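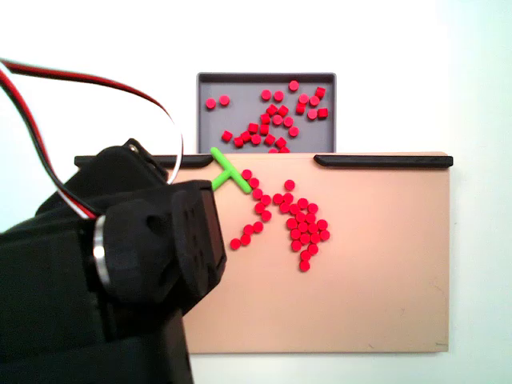 Small Parts Belong in a Shallow Tray

I have sorted, lost and swept up small parts for most of my working life, first at a hardware counter in Rimville and now at my own bench. My opinion on how to keep them while you work is simple. Use a shallow tray with low walls, put it behind the board you are working on, and leave the pieces spread out.

Most people I know use jars or deep cups. Glenys Rewi, who taught me the counter, had 119 jars on one wall, and they looked fine. But a jar is for storage. When you need one peg out of it, you tip it, five come out, and four have to go back. If the neck is narrow you can't get two fingers in. I did this for years and thought it was part of the job.

With a low tray you can see every piece. Some lie flat and some end up on their sides, and it doesn't matter, you can pick up either kind. Color helps. Red pegs on gray are easy to find, even at five in the afternoon when the light in my shop is poor. Brown pegs on a brown tray are a waste of everyone's time.

People object that a low tray spills. It does if you carry it around. I set mine down once in the morning and it stays there until I clean up. Wellington Figueiredo and I have argued over this since last April. He likes the divided cases Vamell sells, with 20 compartments and a snap lid. I bought one. The lid was in my way all day, so I took it off, and then I had a worse tray.

The other half of it is the board. I don't like working right on the table. A wide, flat board, raised a little, gives you an edge you can see and feel, and anything off the board is not part of the job. Pick a pale color, plain, no grain or pattern. Mine cost 20 dollars as an offcut. Keep the front half clear, and push things along the surface where you can, so you aren't lifting each one. A plain flat pusher with a straight crossbar does this better than the side of your hand. 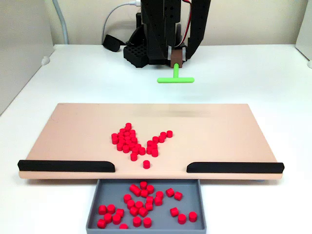
What about the rest of the table?

Leave it mostly bare. A white top shows a dropped piece right away. Side panels are worth having too, if you can stand them, as they stop whatever rolls. Heloísa Pimentel says panels make her feel shut in, and I won't argue with that, but she also spends more time on the floor with a flashlight than I do.

I still own jars. They go on the shelf at night with the pegs in them.

14 comments | 6 shares

Contact | Copyright Flullell Bench Notes | Back to top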